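Packing Table Gallery – Sallalberg Workroom

Sallalberg is the smaller of our two workrooms, and most of what happens in it happens on one table. Small orders come off the shelves, get checked against the slip, and go into a mailer or a box. Work starts at 6 in the morning and the last pickup is in the afternoon, so the table gets used all day.

The gallery is short for now. More will go up as the shelving along the back wall gets finished.
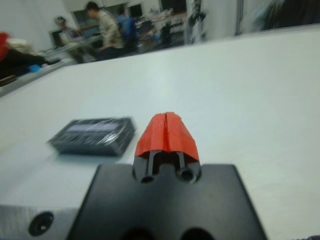
Small flat items are the easiest things we pack and also the easiest to lose. They slide under slips, stick to tape and end up in the wrong box. A white tabletop helps a lot with this. The dark package in its clear plastic stands out against it right away, even from the far side of the room, and the same item on our old brown bench could sit there until closing. Clear film does throw back a lot of light, so we turn a package a little before reading anything printed under the wrap.

A few notes on how the table is run, for those who asked after the Weerakoon gallery went up:

Items go down flat with space between them. Stacking saves room but the film makes them slip.

Slips stay on the right-hand side. Tape and scissors go back in the drawer after each order – this is the rule that gets broken most.

The top is wiped down with a damp cloth every Sunday and whenever tape leaves a mark. Dried tape glue comes off with a little cooking oil and then dish soap.

Mailers are kept in 2 sizes. A third size was tried in January and dropped, as it was too close to the larger one and people kept picking up the wrong stack.

Questions about the table or the shelving can go in the comments.

2,701 views
19 comments
6 shares

Related galleries
Weerakoon Stockroom, Before and After
Shelving at Londia
Zeltodlow Mailers: Both Sizes Compared
Labels, Bins and Drawers

This site uses cookies to remember your settings. By continuing to browse you agree to their use.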